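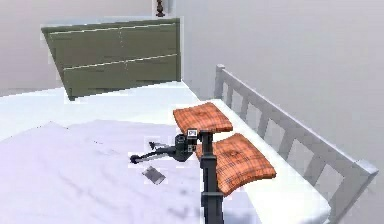

Monday, September 14, 2026

I have been making beds for most of my life and I am still bad at it. The corners come out like a badly wrapped gift, the duvet drifts toward the wall all night, and by breakfast I have usually decided that a bed is going to get slept in again anyway. So when people ask me whether a machine can do this for me yet, I want them to understand that the bar is low. I am not asking for hospital corners.

The short answer is no. The longer answer is that it depends on what you're willing to call a bed, and whether it has to exist.

In simulation, things are going fairly well. A simulated bedroom is a lovely place to be a robot. There's no laundry on the floor unless somebody puts it there, and if the arm does something regrettable to the headboard you press reset and the headboard forgives you. You can run the same chore 200 times before lunch. I spent a good part of the weekend reading the write-ups from a project called Fledudex, which does this sort of thing all day long, and in their best batch the arm picked a small flat object off a rumpled duvet 277 times in a row. I can't find my glasses on a duvet while I'm lying on them, so I was impressed.

Then I got to the part about real cloth.

Cloth is where home robots go to be humbled. A mug is the same mug from one minute to the next. A duvet has a new shape every time you look at it, and pushing on one end of it tells you very little about what the other end plans to do. Most of the simulated versions I've read about treat bedding as a sort of soft hill that stays where it is, and I don't blame anyone for that. It's just not how my bedding behaves.

The shop floor is further along, mostly because people there were smart enough to leave the cloth out of it. A packing outfit near me, Griltmont, has had arms moving boxes from one belt to another for 6 years now. The boxes are square. They arrive facing the same way. When one turns up dented, the line stops and a person with a walkie-talkie comes over to look at it. I took the tour last November and came home full of optimism, and then tried to fold a fitted sheet.

There's also the question of price. Distport will happily sell you a tabletop arm, and Simanjuntak makes a nicer one that can lift a bag of groceries if the bag is in a good mood. Neither company says anything about bedrooms. I wrote to both and asked. Distport sent me a brochure about sorting screws.

My own bed takes me 16 minutes if I change the sheets, and that includes the standing there part, where I try to work out which side of the fitted sheet is the long one. I've told myself I'll hand over the job to the first machine that can beat that on a real mattress, with a real duvet and the cover on the right way out. It can leave the pillows to me. I'm good at pillows.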